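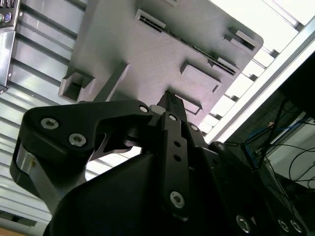

Gray plate from underneath.

May, after lunch, finishing up around 4:40

Ink day again. Batch 7 of the iron gall has been sitting in the jar long enough, so I strained it through the old muslin and then again through a coffee filter, which took forever (the filter clogged twice and I had to start over with a fresh one). Smell is fine, a bit like wet leaves and pennies. There's a thin skin on top of what's left in the jar. I lifted it off with a spoon and kept it in a dish in case Shabnam wants to look at it.

Galls this time were the Gadham ones. Sadia crushed them coarser than I would have, and I was ready to complain about it, but the liquor came out darker than batch 6 so I'm keeping quiet. She says she got bored with the mortar. Next batch I want half coarse and half fine in separate jars, same water, same shelf.

Did 27 swatches on the Mornwood paper and left them on the windowsill, clipped to the string. Straight off the pen it's a weak brownish gray and you think you've made tea, and then it goes dark while you're looking for the pencil! I love that part, I never get tired of it. Steel nib for most of them, glass pen for the last row. The glass pen drops a blob at the start of every stroke – might be me, might be the pen. Feathering is worse on the rough side. On the smooth side there's hardly any, except swatch 11 where I think I had hand cream on the sheet. Ignore swatch 11.

Rub test on last month's strips: the plan was to run them up to 2,000 strokes with the felt pad but I stopped at 1,559, when the felt came unglued from the block and started going round sideways. So that's a number about glue and it says very little about ink. The strip itself looks a little gray along one edge and otherwise fine. I re-glued the felt with the Jistden stuff and put a weight on it overnight. Don't use the block before tomorrow please.

Gum arabic: we're nearly out. The Azar lumps dissolve slower than the powder but they leave less grit at the bottom, and I'd rather wait than filter a third time. Sadia, if you're ordering, lumps. Ask if they still do the small bag.

Shabnam came by around three and asked why we don't just add a clove to stop the mold. We did, in batch 4, and it still grew a little blue island by the second week. She thinks we used an old clove. Fair enough, I found that jar behind the drain cleaner. She's bringing new ones from home and we'll split what's left of 7 into two bottles, clove and no clove, and keep them both on the dark shelf.

Labels fell off two bottles when I rinsed the outsides. I've written on the glass with the grease pencil for now. The one with the chipped neck is 6, the other one is 5 (I'm fairly sure, check the color).

To do: wash the muslin, buy filters, rewrite labels, look at the swatches in the morning before the sun gets on them.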